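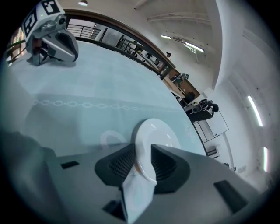 Home | Essays | Archive | Letters | About

Keep the Ordinary Plates

When my aunt's house in Renham was sold, the family took a month to clear it. The furniture went quickly. The books went to a dealer who paid very little and was polite about it. What took the time was the kitchen, and inside the kitchen, the dishes. She had two sets. One was kept in a glass-fronted cabinet in the dining room and came out at Christmas, if the guests were the right ones. The other was on the shelf by the stove and got used three times a day for most of her adult life.

Everybody assumed the cabinet set was the one that mattered. It was wrapped in newspaper and driven to an auction house in Markton, where it sold for less than the gas money. The shelf set was put in a box by the back door to be given away. I took that box home, and I have eaten from those dishes ever since.

I want to argue that the idea of a "good" set, kept back for occasions, is a bad one, and that most households would be better off giving it up. I don't think it is a moral failing to own one. I think it is a habit left over from conditions that no longer apply, and it costs more than people notice.

The habit made sense once. Glazed tableware was expensive compared with wages, and a household might buy it once, at marriage, and never again. A broken plate was a real loss. Having a second, cheaper set for daily use protected the first. It also told visitors something about the family. A set for twelve said that you could seat twelve, and that you knew twelve people worth seating.

Very little of that holds now. Decent plates cost less than a lunch out. Few people I know have a table for twelve, and those who do tend to fill it with children and neighbors and hand everyone whatever is clean. The good set sits in the cabinet, and the cabinet takes up a wall. In a small apartment that wall might have held a desk. When I was looking for a place to rent in Markton, one listing showed a living room of 700 square feet, and the biggest thing in it was a china cabinet. I remember thinking that somebody was paying rent on behalf of a gravy boat.

The usual defense is that special things make special days. If you eat off the same plate on your birthday as you did the day before, the argument goes, then nothing marks the birthday. I have some sympathy with this. But look at what people remember when they talk about holidays. They remember who burned the rolls, who was not speaking to whom, what the dog got hold of. I have asked a fair number of relatives to describe my aunt's Christmas dishes. One said there was a gold line. Another said blue flowers. They all knew the shelf dishes, down to the one with the chip that nobody wanted to be given.

The other defense is inheritance. People say they are keeping the set for their children. I would ask them to check with the children first. Anyone who runs a thrift store can tell you what happens. The one nearest me, on Taipe Street, stopped accepting full dinner services last December. The sign on the door says single pieces only, no more than 18 at a time. The back room was full, and the people who came in were buying four plates, or a couple of bowls. A service for eight with a soup tureen was no use to them. Many of the sets had never been used much. You can tell from the surface, which has none of the fine gray marks that knives leave.

Those marks are what I have come to like best about the plates I took. They are plain things made by a company called Indov, which as far as I can find out no longer exists. There are 9 dinner plates left and fewer bowls. The glaze has dulled in the middle where the food goes. I know which ones sit flat and which ones rock a little. My aunt cut up her own apples on them, and toast for us, and later on soft things for my uncle when he was sick. The cabinet set has no record of any of this, having been behind glass at the time.

There is a practical side as well. Things that are used get looked after, and things that are put away do not. The shelf dishes were washed daily and any crack was noticed. The cabinet set had to be washed before every use and again after, by hand, by someone who was already tired from cooking. Several of the cups turned out to have old glue in the handles. Nobody knew who had mended them or when. They had been turned so the repair faced the back.

I should say what I would have people do. If you have one set and use it, carry on. If you have two, move the good one to the kitchen shelf and give the other away. Use it for eggs. Some of it will break, and you will be annoyed, and then you will have one plate fewer. If it goes in the dishwasher and the gold comes off, then the gold comes off. If you find you dislike it once you see it every day, that is useful to know, and you can give that one away and keep the other.

If you have inherited a set you never wanted, you are allowed to let it go. Keep a plate or a bowl if you want something to hold. The person who left it to you mostly wanted it not to be in the trash, and a thrift store, or a student's first kitchen, meets that wish well enough.

I still have room for guests. When there are more people than plates, someone gets a bowl, or the lid of a storage tub, and the meal goes on. My mother finds this embarrassing and brings her own plate in her bag. It has blue flowers on it.

Contact | Copyright, all essays remain with the author | Back to top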